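Gwynne Workshop
Desktop Teardown and Rebuild Cell: Progress Report to the Zendby Small Projects Fund
Covering the period to the end of April

Grant awarded: $3898
Spent to date: $2707

We're a little past the middle of the project and I'm happy to say the cell is up and doing real work. When we applied, the plan was a robot bench in our shared workshop that could take the parts out of an old desktop computer, park them in a fixture, and put them back. As of this month the bench is built, the arms are mounted, and we are spending our evenings on the part we all wanted to get to, the handling itself.

The bench

The table is aluminum extrusion all the way across. We went with it so we could slide things around and clamp them anywhere, and we have used that freedom a lot more than planned (the parts fixture has moved four times). Cutting and squaring the extrusion ate most of February. Clikon let us have the offcuts at a price that left room in the budget for a second set of printed fixtures, so that line came in $443 under.

Parts fixture

This is the piece I'm proudest of. It's printed in gray, and each part gets its own spot: memory modules, the CPU, cards and the drive. The first version held everything too tightly. The second let the memory lean, and a leaning module is miserable to pick up. The version we have now, revision F, has small tabs at the tops of the memory pockets and a shallow recess for the CPU.
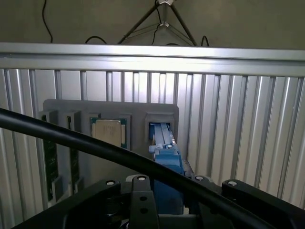

Getting the fingers lined up with a slot took us longer than any other single job. A millimeter at the fixture is the difference between a clean insert and a jam, and for a while every time we shifted the fixture we had to teach every position again. We now touch off on two corners and let the software, a small package we call Fallent, work out the rest. Setup used to fill an evening. Last week two of us did it before the coffee was ready!

Cables are still a nuisance. They hang where the arms want to go, and we've ordered clips and a longer sleeve out of the money left over from the extrusion.

Picking and placing drives 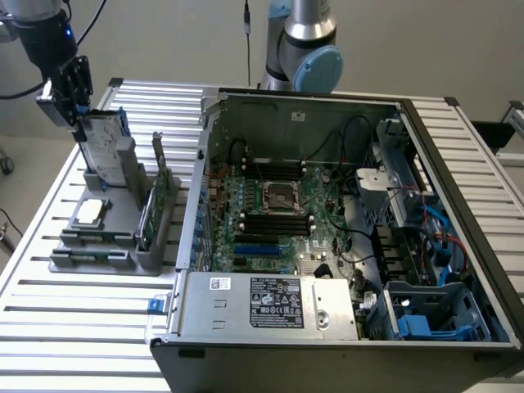
Project lead and fixture design, Gwynne Workshop

We started with drives because they are forgiving. They have flat sides, they're stiff, and a small scrape on the case doesn't hurt anything. We set ourselves a target of 200 drive moves and reached it in the third week of the month. The early ones were rough, mostly a matter of grip height, and lowering the approach speed near the fixture helped more than anything else we tried.

The 3.5-inch drives are heavier and want to swing a bit when the arm stops, so those are taken by the caddy. That gives the fingers something better to hold and we get a more repeatable angle. 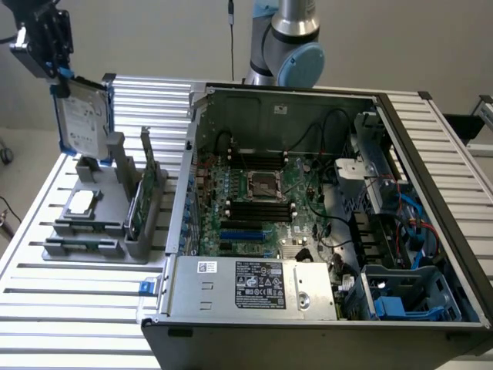

A 3.5-inch drive held by its blue caddy over the parts fixture, with the open chassis alongside.

What's next

Memory comes next, and then the CPU, which we are leaving for last on purpose. Pressing a module into a DIMM slot takes real force and we want a proper limit on it before we try it on a board we care about. The remaining $1191 is set aside for force sensing, spare fingers and the cable work. We'd also like to hold an open evening for the other workshop members, who have been very patient about the noise and keep asking when they can have a go.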